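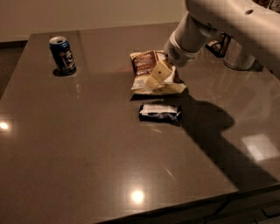
Step 2. Price the gripper seperately

Arm quote and gripper quote are two different numbers. Ask for both. Crinkly snack bags, cans, flat wrapped bars — all grip differently, so send the seller a box of the stuff you really handle. Pondley and Juvitz both took ours, Ernbridge wanted a deposit first.

Spare finger pads: get 3 sets up front. Shipping on one set costs nearly as much.

Step 3. Look at your counter

Glossy top = reflections and a big arm shadow. Can throw off a cheap camera. Matte mat first, fancier camera later. Try it at night too, lights on.

Measure reach with the wall behind. We lost 6 inches that way and had to shift the base.

Step 4. Leave money over

Out of every 2000 dollars I hold back 23 percent for cables, mounts, a stop button, and the plug adapter you forgot. Mollel quotes leave out the mount — read teh last page.

Step 5. Timing

November orders come slow. Get the lead time in writing, and ask who pays return freight.

Updated 16/12/2018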